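Fosero releases Multel 4, planning software for two-armed sorting of small items

Balbridge, 12 January 2018

Fosero has released Multel 4, a new version of its control and planning software for pairs of small robot arms working over a shared surface. The release adds a new grasp planner, a reworked perception module and a replay tool for finding out why a pick went wrong. It is available to existing licence holders from today.

Small, flat objects of mixed shape are the main subject of the release. USB sticks are one of the standard test tasks at the company's Balbridge workshop, where the sticks have to be moved from a patterned mat into a yellow container.

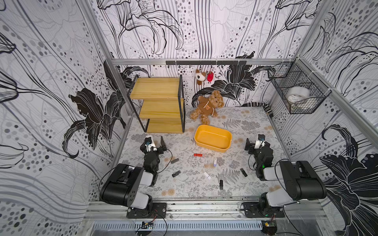
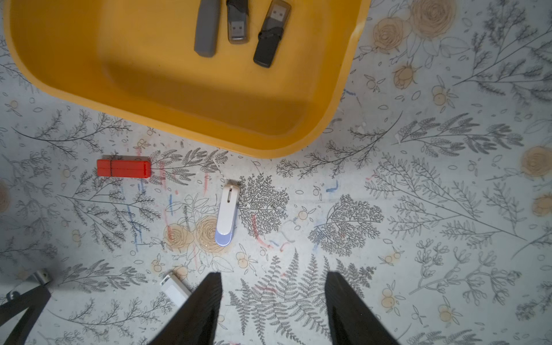 USB sticks, a yellow container and a patterned mat at the Balbridge workshop.

Earlier versions of Multel looked for objects by separating them from a plain background. This worked well on a plain bench and badly on most other surfaces. Printed leaves and flowers were often reported as objects, and a pale stick on a pale background could be missed altogether. The perception module in Multel 4 compares views from the wrist cameras as the arms move, and uses the change between views to decide what stands up from the surface and what is printed on it. No depth sensor is required.

Fosero tested the module on a set of 3068 recorded picks, made over several months on patterned and plain surfaces. The recordings include 943 picks that the previous version had failed or abandoned. Multel 4 was run against all of them before release, and the results are given in full in the technical notes, including the cases it still gets wrong. Clear plastic remains the weakest area. Items that lie touching one another are sometimes treated as a single object, and users who need to separate them are advised to keep the nudge routine switched on.

The grasp planner has been rewritten from the start. It now plans for both arms together, where the old one planned for each arm in turn and then checked for collisions. If an object can be reached by either arm, the planner chooses the one that leaves the other free to continue. When neither arm has a safe approach, the software stops and asks the operator, and it no longer retries the same grasp with small changes.

"Most of the work went into deciding when not to close the fingers," said Gilang Siregar, who leads software development at Fosero. "A USB stick is thin and it slides. If you come in slightly off, you push it somewhere less convenient and then you have a harder problem than you started with. The old planner would keep chasing it. The new one backs off, takes another look and plans again from there."

Placing has also changed. Users can mark a container as a target area by drawing its outline once in the setup screen, and the planner keeps track of it if it is moved during a run. The height of the rim is taken into account when the arm travels across. Multel 4 does not try to arrange items inside the container, although users can set a minimum gap between one release point and the next.

The replay tool records joint positions, camera views and planner decisions on one timeline. An operator can stop at any point, see which grasps were being considered and read the score given to each. Recordings can be trimmed and exported, and two runs can be opened side by side. Fosero has used the tool internally since July under the working name Majimbun, and that name still appears in some menu items and in the log folder. It will be changed in a later update.

Multel 4 runs on a single desktop computer and supports wrist-mounted and fixed cameras in any combination. Task files from the previous version will open without changes, but saved grasp settings will not carry over and must be entered again. Camera calibration should be repeated after installing. A conversion guide is included with the download.

A licence for one pair of arms costs £645 a year, including updates and support by email. Existing licence holders can move to the new version at no charge until their current term ends. Teaching licences are available on request. The previous version will continue to receive fixes for faults that affect safe stopping, but no new features.

Fosero develops control and planning software for small robot arms. The company is based in Balbridge.

Requests for technical notes, demonstrations and evaluation copies should be made through the Fosero press and sales desk in Balbridge. Gilang Siregar is available for interview by arrangement.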